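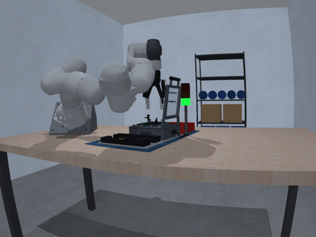 图1 仿真工位,外部相机视角。夹爪悬于测试夹具上方,夹具上盖打开,信号灯塔为绿灯。

Erier 自动化实验室 操作与测试组
17/06/2018

4 控制器与相机配置的对比试验

4.1 试验对象

本节比较电路板测试工位上的三种控制器和两种相机布置。任务与第3节相同:机械臂从待测料盘取板,放入测试夹具,合盖,等待灯塔给出结果,再开盖取板并分拣到红色或绿色料箱。第3节讨论的是轨迹层面的规划,接触阶段一律用理想抓取代替;本节取消这一简化,指端与板、指端与上盖手柄之间的接触力全部由物理引擎求解。

三种控制器分别为:(a)关节位置控制器,沿用第3节的增益;(b)Tran 控制器,在末端坐标系下做阻抗控制,平移与旋转刚度分开给定;(c)Farero 控制器,在 Tran 的基础上增加一个由视觉误差驱动的外环,外环只在末端进入夹具邻域后启用。三者共用同一套逆运动学求解器和同一组关节限位,夹爪开合指令也由同一状态机发出,因此下文所述差异不包含任务调度的影响。

相机布置分为外部固定与腕部安装两种。外部相机的位姿在全部试验中保持不变,视野覆盖整个桌面、夹具和灯塔。腕部相机与夹爪刚性连接,随末端运动。两者使用相同的针孔模型和相同的噪声模型,未加入镜头畸变。

4.2 仿真环境

环境在 Gratanard 平台上搭建。机械臂经斜面底座固定于桌面一侧,夹具与料盘放在蓝边垫板上,灯塔立于夹具旁。背景中的货架及其上的物品不参与碰撞计算,但参与渲染,用以避免视觉模块在过于干净的背景上得到偏高的定位精度。

桌面阴影由单一主光源产生。早期版本使用均匀环境光,外部相机的边缘检测几乎不出错,据此调出的外环参数换到带阴影的环境后出现明显振荡。此后全部试验都在带阴影的条件下进行,旧数据不计入本节。

接触参数对结果影响较大。板边与定位柱之间的摩擦系数若取得过低,位置控制器也能把板“滑”进定位槽,三种控制器之间的差别随之消失。本文取较高的一档,并在每次试验开始时对料盘位姿施加随机扰动。扰动只含平面内的平移和绕竖直轴的转动,高度方向不扰动。对三种控制器使用同一组随机种子。 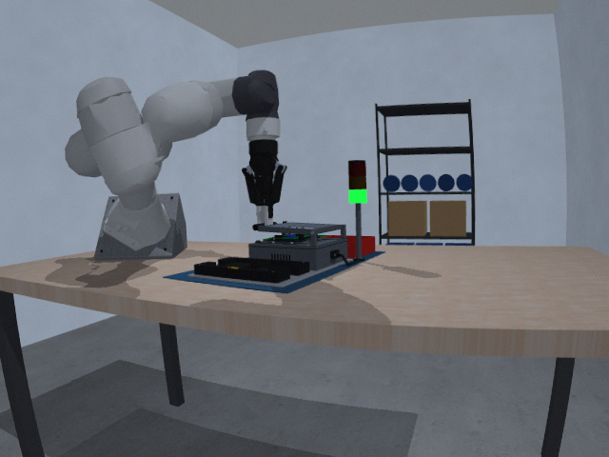
图2 末端位于夹具上方时的外部视角。夹具内可见绿色电路板,右侧接有黑色线缆。

4.3 试验流程

控制器与相机两两组合,每种组合执行50次完整循环。一次循环划分为4个阶段:取板、入槽、合盖、分拣。任一阶段超时或接触力超限即判为失败,并记录失败所在阶段;失败后整个环境复位,不做阶段内重试。允许重试会提高总体完成率,但会掩盖各控制器在首次接触时的差别,而首次接触正是本节关心的内容。

入槽阶段的判据有两条。其一,板的四角都落入定位面的公差范围;其二,松开夹爪后板的位姿在规定时间内不再变化。只用第一条判据时,位置控制器有一类失败会被漏掉:板的一角压在定位柱上沿,夹爪保持夹持时位姿合格,松开后板弹起。加入第二条判据后,此类情形归入失败。

合盖阶段不要求视觉参与。手柄位置由夹具模型直接给出,末端到达后沿铰链圆弧运动。对位置控制器而言,圆弧半径的微小误差会直接转化为径向力,所以该阶段主要检验控制器的柔顺性,与相机布置的关系不大。

分拣阶段按灯塔的状态选择料箱。灯塔状态从仿真器内部读取,不经图像识别。这样处理的考虑是,腕部相机在取板姿态下未必能看到灯头,若要求从图像读取状态,两种相机布置就不再可比。

4.4 视觉误差的计算

外环输入为板的参考点与定位槽参考点之间的平面误差。外部相机方案中,两组参考点同时可见的时间较长,但板面在图像中所占面积小,每个像素对应的桌面距离较大。腕部相机方案的情况相反,

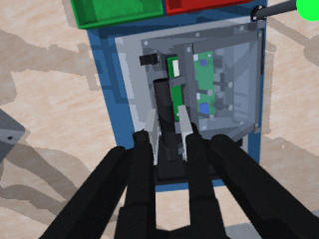

末端越接近夹具,单个像素所对应的实际距离越小,误差估计也越细,代价是夹爪自身的连杆占去图像的相当一部分。遮挡区域随开合量变化,不能用一张固定掩膜处理。本文按当前关节读数把夹爪模型投影到图像平面,得到逐帧更新的掩膜,掩膜内的特征点一律舍弃。

掩膜边缘向外膨胀若干像素,用以吸收投影误差。膨胀量过大时,靠近指端的定位柱也会被遮去,而这些定位柱恰好是入槽阶段最有用的特征。试验中先按经验给定膨胀量,再以特征点存活数为指标微调,最终对三种控制器取同一数值。位置控制器和 Tran 控制器没有视觉外环,视觉误差在这两种情形下只用于下降前的一次性校正。

阴影引起的误检集中在夹爪投影与垫板边缘相交处。垫板边框与桌面之间本来就有很强的对比,阴影边界叠加其上时,角点检测器倾向于把交点当作稳定特征。该交点随机械臂移动,导致外环收到一个缓慢漂移的伪误差。处理方法是把特征点的搜索范围限制在夹具板面以内,垫板与桌面上的点不参与计算。

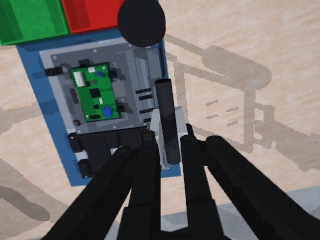 图3 夹具区域的近距离视角。电路板周围为深色夹持件与定位件,画面下部为夹爪连杆。

限制搜索范围之后,可用特征主要来自三处:电路板外轮廓、板上的浅色与深色元件、夹具板面上的螺钉头。螺钉头的位置由夹具模型精确给出,适合用来估计相机与夹具的相对位姿;板上元件只用于确定板的朝向。若两类特征给出的朝向不一致,以外轮廓为准。

4.5 结果

取板阶段,三种控制器之间未观察到有意义的差别,失败都与料盘初始转角较大有关。此时指端先碰到料盘的凸起部分,接触力迅速超限。减小下降速度能减少这类失败,但循环时间随之变长,本文未做调整。

入槽阶段差别最大。位置控制器的失败多表现为板角卡在定位柱上沿,与相机布置关系较弱:初次校正的残差只要超过定位柱倒角的宽度,后续就没有任何机制能够消除它。Tran 控制器在同样的残差下能够借助接触力滑入,失败多发生在转角误差较大的情形,两个对角的定位柱同时受力,形成自锁。Farero 控制器配合腕部相机时,这种自锁基本消失;配合外部相机时则改善有限,原因在于板面在外部图像中较小,转角估计的噪声与需要校正的量处于同一量级,外环输出在零附近来回摆动。

合盖阶段的表现与预期一致,两种阻抗类控制器优于位置控制器,彼此之间没有差别。Farero 的外环在该阶段关闭,两者退化为同一控制律,这一结果也可作为实现正确性的旁证。

分拣阶段失败很少。少数几次发生在末端提升时,夹持中的板擦碰已打开的上盖。此类失败属于路径点设置问题,在三种控制器中均有出现,统计时未剔除。

4.6 刚度参数的敏感性

对 Tran 控制器另做了一组参数扫描。平移刚度降低时,入槽成功率先升后降:刚度过低时,末端在摩擦作用下停在定位柱旁,下压力不足以使板落到底面。旋转刚度的影响较单调,在扫描范围内越低越好,但过低的旋转刚度会使合盖阶段的手柄抓持姿态发生偏转。若允许分阶段切换刚度,上述矛盾可以避免。为保持对比条件一致,4.5节的数据仍采用单一刚度。

Farero 控制器对平移刚度不太敏感,对外环增益和图像延迟敏感。仿真中的图像延迟为固定值,实际系统中的延迟有抖动,4月的一次预试验已显示抖动会缩小可用增益的范围。该试验的样本量不足,未列入本节。

4.7 局限

以上结果全部来自仿真。夹爪连杆按刚体处理,指端材料的变形没有建模,Tran 控制器在实物上可能因指端自身的柔性而需要更高的设定刚度。夹具线缆在碰撞模型中被简化为固定形状,不会被夹爪拖动。电路板同样按刚体处理,薄板在夹持时的弯曲不在考虑之列。第5节在保持控制器不变的前提下更换指端几何,并沿用本节的判据和随机种子。

Erier 自动化实验室 | 联系我们 | 版权所有 © 2018 Erier | 返回顶部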